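The Winter I Learned to Read My Heating Bill

Feb 28, 2019

My furnace burns oil. I should say that up front, because when I tell people I write about energy they tend to picture solar panels and a little electric car in the driveway, and what I've got is a 275-gallon tank in the basement and a fill pipe that sticks out by the hydrangeas. The house came that way. For years I did what everybody on my street does, which is wait for the truck, find the slip wedged in the storm door, groan, and write the check.

Then came January. We had that long cold stretch, the one where the dog refused to go past the porch steps, and the truck came twice. Twice! I laid the two slips side by side on the kitchen counter and saw that the price per gallon had jumped 11 percent between the first and the second. Same truck, same driver, same tank. Crude oil, which I follow for work and had been following all month, had hardly budged.

So I called Gevero, my dealer, and asked why. The woman in the office was very nice about it. She told me the price was the price on the day, and that the day was set "at the rack." I said oh, sure, the rack, and hung up, and then sat there feeling silly. I've been writing about pipelines and power plants for a long time and I'd never once stood at a rack.

The rack, if you're as in the dark as I was, is the place at a fuel terminal where tanker trucks pull in and fill up. Every terminal posts a price for each product, and the dealers who load there pay it, plus or minus whatever deal they've worked out. It changes daily, sometimes more than once a day when things get jumpy. Your local dealer adds a margin on top for the driver, the truck, the office, the insurance and (you'd hope) a little profit. When people complain about the price of oil they're usually talking about a barrel in Texas or the North Sea. What's in my tank has a whole second life after that barrel, and a good part of my bill gets decided in that second life.

Our nearest terminal is at Jornham, down on the river, and it's run by an outfit called Sustilport. I'd driven past the tanks a thousand times. They let me come down for a morning, provided I wore the boots and the vest and left my phone in a locker, and I have to say I had a great time. I love a place like that. It smells like a gas station and a boatyard got married, everybody yells because of the pumps, and the coffee is terrible.

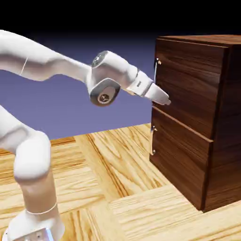 Bình Quan told me over that terrible coffee that I was asking about the wrong end of the business, and that if I wanted to understand my second slip I should stop staring at crude and go look at the river. Barges, in other words. Jornham gets nearly all its heating oil by water, and when ice forms the barges slow down, or wait for a cutter to open the channel, or tie up somewhere downstream and run up charges by the hour. Meanwhile every dealer in three counties is sending trucks in to load. The tanks drop, the posted price goes up, and it can stay up for days after the ice clears.

I'd never thought about ice. I'd thought about OPEC and refinery outages and the weather in the general sense of people turning up the thermostat. But a few miles of frozen river between a full barge and a half-empty tank? It makes perfect sense once you've stood on the dock in that wind.

We spent a good while on storage, too. Storage is expensive and dull, so the region has less of it than it used to. A smaller yard upriver, Tăng, used to keep heating oil through the winter and switched over to other products some years back. When it was open, dealers on the north side could load there if Jornham ran tight. Now they all drive south and sit in the same line. A driver who spends half his morning waiting makes fewer stops, and that ends up on somebody's slip as well.

I asked whether anyone was getting rich off this, because it's what my neighbors would want me to ask. The answer I got was a shrug. Somebody who bought a lot of product in the fall and still had it in the tank during the freeze did fine, sure. Somebody who sold a pile of fixed-price contracts and had to cover them at the January rack did very badly. Both of those somebodies might be the same company in different winters.

Fixed-price contracts are the thing my neighbors really ought to be asking about, by the way, and I include myself. My dealer offers three plans. You can pay the daily price, as I was doing out of pure laziness. You can lock a price in the summer for the whole season. Or you can buy a cap, where you pay a fee up front and your price can fall but can't rise past a certain point. I'd been tossing that letter in the recycling every August without opening it.

I dug out last year's slips — I keep everything, it's a sickness — and worked out what each plan would have done to me. The house had gone through 3000 dollars' worth of oil the previous winter on the daily price. That number made me sit down. For this winter the cap would have saved me money even after the fee. For last winter it would have cost me a bit more, and the winter before that it was close to a wash. So I can't tell you it's a sure thing. What it buys you is not having your stomach drop when you hear the truck.

The other thing I did was crawl around with a can of foam and a roll of weatherstripping, and then, feeling brave, get a quote for air sealing and attic insulation. It came in at 2000 dollars, some of which the state will give back if I fill out the forms correctly, which is a big if. The man who did the quote stuck his hand over the attic hatch and laughed. All these years I'd been heating the sky.

I called Gevero again last week to put my name down for the cap. Same woman, and she remembered me! She said the letter goes out in August, same as always, but she'd make a note. Then she asked how low my tank was. I went down with the flashlight, came back and read her the gauge, and she said the truck could come by in the morning if I'd clear the snow off the fill pipe first.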